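Saturday help wanted at Stekley

Hi, I'm Lok-yiu, and I run the Saturday paper craft mornings at Stekley (we're upstairs, room 207, and yes the elevator works again!). My co-host Man-lok Peng is off to a new job in April, so I'm looking for 2 people to come and help me out.

You'd be setting up tables, chatting with whoever turns up, and showing beginners how to fold, tear and glue without getting too worried about it. Kids come, grandparents come, it gets loud.
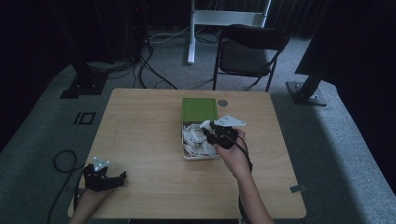

No art degree needed. I learned most of this from library books and a lot of ruined birthday cards, so if you're patient and you like people, we'll get along fine. Pay is hourly, for 4 hours each Saturday morning, and lunch is on me.

Want in? Drop a note at the Stekley front desk with my name on it and tell me a little about yourself – and the last thing you made!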